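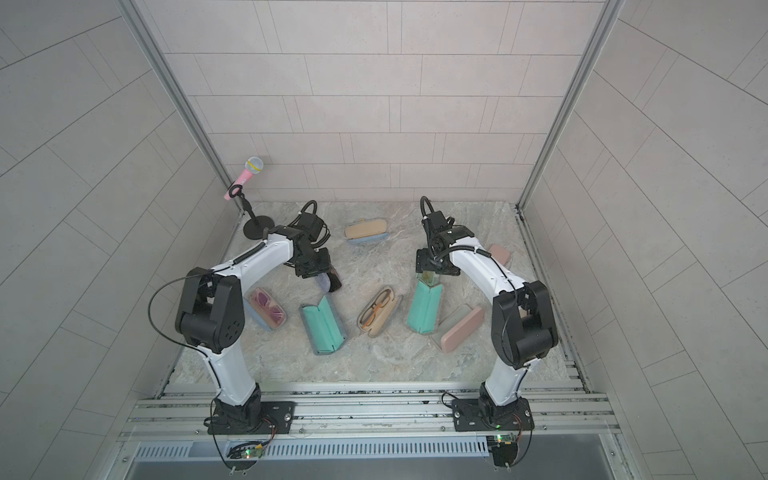 Cases and mic on the marbled top, March. Teal one on its end, dark one with the lavender edge on a tilt.

Afternoon, just after the kettle. Carrying on with glasses cases, which I've now been at long enough that I check out strangers' cases on the tram. The tub from Wutonora has 26 in it, and I'd only got through the boring ones last time, so I started on the coloured lot after lunch.

First thing, for whoever picks this up next: stop writing "glasses case, blue" on the labels. We have a navy, a sort of denim, the teal, and one that changes its mind depending on which window you're near. I've gone back through the sheet and changed teal to teal everywhere. The dark one with the lavender edge is down as "dark/lavender" because I couldn't settle on a name for the main colour and didn't want to spend the arvo arguing with myself about it. If you've got a better name, change it on the sheet AND on the tub lid, please, both places!

Standing a case on its end is the bit I like. It looks like such a silly thing to care about until you try a whole tub of them on the bench at home (I did, on the weekend, with my own four and my neighbour's spare) and find that some sit up quite happily and some roll over the moment you let go. The rounded ones are hopeless. The ones with a flatter end are fine as long as the lid's pushed home first, and a lid that's sprung a little throws the whole balance off. I want a column on the sheet for "stands on end, yes / no / sort of", and I want "sort of" to be allowed, because about a third of my notes from the weekend are "sort of".

Lids. I've been opening and shutting them by hand to get a feel for the hinges and they really are all over the place. A stiff new one snaps like a trap – I've got the thumb to prove it – and an old floppy one won't stay shut if you tip it. I'm scoring them 1 to 3, floppy to trap. I did try scoring out of 10 and it was useless, I gave everything a six. Ten cases done so far on the new scale. Rest to follow.

Contents: the Pekia list says cases go out with glasses and a cloth, and the Symonenko list says glasses only. I've been going with Pekia as it's the newer one, but I don't love the cloths. They creep out over the lip and catch in the lid, and then the lid feels one whole score stiffer than it is. If you're scoring a hinge, take the cloth out first and put it back afterwards. Fold it in four and it sits flat under the bridge. I'll ask whether we can drop them altogether.

The microphone. Came out of the Irura toy box and I'm very fond of it: pink, silver mesh head, yellow band around the neck, black stand. It lives toward the back left for now. It clips in at an angle, and please leave it at an angle, I'd like it to look the same from one day to the next. I wrote it up as "toy mic + stand" on a single line, then thought better of it and gave the stand its own line, as we've been caught before by half of a pair going missing (the teapot lid, still not forgiven).

A word on the marbled top. I know I moaned when we picked the grey and beige, I thought it looked like a hotel bathroom, but I've come round. Teal looks terrific against it and so does the pink. My one grumble is crumbs, which vanish into the pattern completely, so wipe it even when it looks clean. Soft cloth, nothing scratchy, and get along the slotted rails while you're there as that's where the fluff goes. A dry paintbrush gets in better than a cloth does. There's one in the mug by the sink with green tape on the handle, and it's for rails only, not for glue!

Still to do:
– finish the hinge scores, start from the tartan one
– add the "stands on end" column
– ask about the cloths
– more than 3 cases in the tub have old price stickers on the bottom, peel them off and clean up the gum (bit of eucalyptus oil, then soapy water)
– find out if the Symonenko list is still alive or if I can bin it

Also, if anyone's missing a pair of reading glasses with a brown frame, they were in the tub, in one of the black cases, and they're not ours. I've left them on the windowsill next to the spare tape. They're quite strong, so somebody must be squinting by now.

Next session I'll start with the soft pouches, which don't stand up at all and don't have hinges, so I've no idea what goes in the columns. Leave them blank for the moment.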